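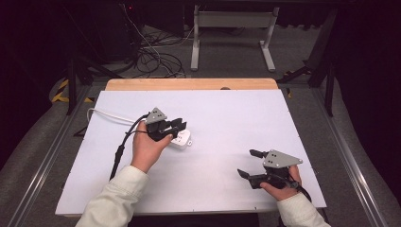 I have opinions about cords. Strong ones, and my sister-in-law Mitali Sultana will back me up, because she had to listen to all of them on the drive home from Stirkport in August. My main one is that a power strip belongs on top of the table where you can get at it. A white one on a white board, cable running off to the left, fine, great, I can find that half asleep! What I can't stand is the one living behind the couch with the dust and a lost sock, so that every time I want to plug in a lamp I'm on my stomach with a flashlight in my teeth.

People say it looks messy. My neighbor Kiros Woldemariam paid 70 dollars for a box to hide his in (a box! for a strip that cost him 18) and now he has to take the lid off whenever he wants to charge a drill. He swears he loves it. I've watched him wrestle that lid and I don't believe him.

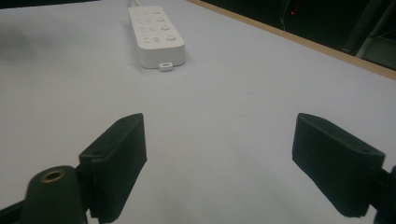
Photo: Mitali Sultana / Skoltent

And if it's going to sit out, give it some room. A clear stretch of pale tabletop next to a power strip does more for my mood than any cord organizer I've ever bought, and I've bought 9. The sleeves, the clips, the sticky little channels that take the paint off with them - all in a drawer now, tangled up with each other.

I'll give the hiders one point, which is kitchens. Keep the thing away from the sink, please. But a desk? A sewing table?
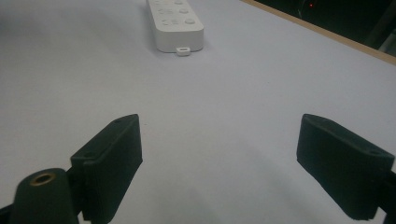 Mine stays out, and when I move the table I just pick it up and move it too. It takes me two minutes on a Wednesday night to wipe underneath and straighten the cable, and then I leave it alone until the next week. Kiros still hasn't vacuumed behind his box.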